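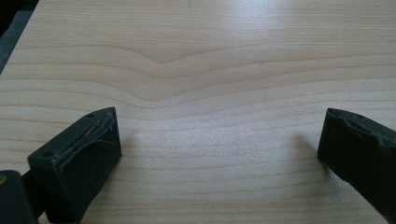
Refinishing or leaving alone: pale table top, glare, veneer question

Forum: Furniture Care and Repair > Surfaces and Finishes

tessellate_k
Posted 26/06/2021

I have a Jomthorpe table, bought used, no paperwork. Pale blond top, long fine grain running one way, with a single V-shaped dip in the lines near the middle. The finish is smooth with a slight gloss. Under the ceiling light one patch goes nearly white and the grain there is hard to read.

Two questions.

1. Is this solid wood, veneer, or a printed surface? The listing said "wood" and nothing else.
2. If it can be sanded, I want to take the gloss down to matte. Has anyone done this on a top this pale without blotching?

Top is 146 cm long. I paid 148 for it including delivery, so I am not going to spend much on it.

oldgrowth19
The V is what you get from a flat-sawn face. The saw passes close to tangent to the growth rings, and where the board crosses a slight bend in the trunk the lines dip and then flatten out again. Quarter-sawn stock would give you straight parallel lines the whole way. So the figure came from a tree at some point. That does not tell you how thick the layer is.

mbarrow
Disagree with the second sentence from the end. A decent print is made from a scan of a flat-sawn board, so the figure proves nothing. I have pulled apart two desks with lovely cathedrals on them and both were paper over particleboard.

Look for repeats. Printed film comes off a cylinder and the pattern starts over at a fixed interval. One V on the whole top could still be a print if the interval is longer than the table.

oldgrowth19
Fair. I should have said the figure is consistent with wood.

Narendra Chaudhary
Skip the face and go to the edges. Procedure:

Turn the table over, or get under it with a flashlight. Compare the grain on the underside to the top. On a solid board the V should have some counterpart below, shifted but recognizable. On veneer the underside is either a different veneer or a plain backer.

Then look at the end of the top, where the grain lines run off. Solid wood shows end grain, meaning small arcs or pores. Edge banding shows a continuation of long grain around the corner, and usually a thin glue line where it meets the face.

Then drip a little water in a spot nobody sees. It tells you about the finish and very little about what is beneath it, so do not read too much into it.

tessellate_k
Checked. Underside is a plain backer, slightly darker, no V. The ends have long grain on them and I can feel a line with a fingernail where the strip meets the top.

Narendra Chaudhary
Then it is faced sheet goods with a banded edge. Whether the face is real veneer is still open. Use a 10x loupe on the grain lines. Printed lines break up into dots. Pores in real veneer are small physical recesses, although a thick topcoat can fill them.

quillwort
Before you do anything, check whether the gloss is really the problem. I had the same complaint with a Cleneo desk and spent a weekend on it. The fixture was directly over one end. I swapped the bulb for a frosted one and moved the desk 30 cm, and the white patch was gone from where I sit. Cost me the price of one bulb.

mbarrow
Moving the table changes where the reflection lands. It does not change the sheen. If OP eats at all four sides somebody is going to be looking into it.

quillwort
Sure, but it is reversible, and sanding through a veneer is not.

tessellate_k
Loupe results: no dots. Very small dark flecks along the lines, slightly recessed, though only in some places. So real veneer with a fairly heavy coat?

Narendra Chaudhary
Yes, that is how I would read it. Factory coat, probably catalyzed.

In that case do not sand to bare wood. Face veneer on tables of this type can be well under a millimeter, and once you are through, the backer shows as a darker patch that cannot be blended. Scuff the topcoat only. Gray non-woven pad, by hand, with the grain, long strokes from end to end. No circles. Wipe, look across it at a low angle, repeat until even. No machine sander at any stage.

oldgrowth19
Agree on the pad. Disagree on stopping there. A scuffed topcoat burnishes back up where plates and sleeves rub. In six months the middle is satin and the corners are matte. I would follow with one thin coat of matte waterborne.

Narendra Chaudhary
Adhesion over a catalyzed coat is the risk. Test it on a small area near one end, let it cure, then score it and pull tape.

mbarrow
What waterborne? Some of them go amber, and on a top that pale you will notice.

oldgrowth19
Figueroa clear matte. Mine has been on a pale desk since January and I cannot see a color shift next to the untreated drawer front. Do not use the Munow one, it is sold as clear but it dried yellow for me.

mbarrow
I have used the Munow without any yellowing. Was it an old can?

oldgrowth19
Possibly. I did not check the date.

tessellate_k
Plan is: frosted bulb first, pad second, test coat at one end third if the pad result does not hold. I have the gray pads. Will post again after the tape test if I get that far.

quillwort
Vacuum the dust before you wipe. The pad leaves grit and a damp cloth will drag it across the grain.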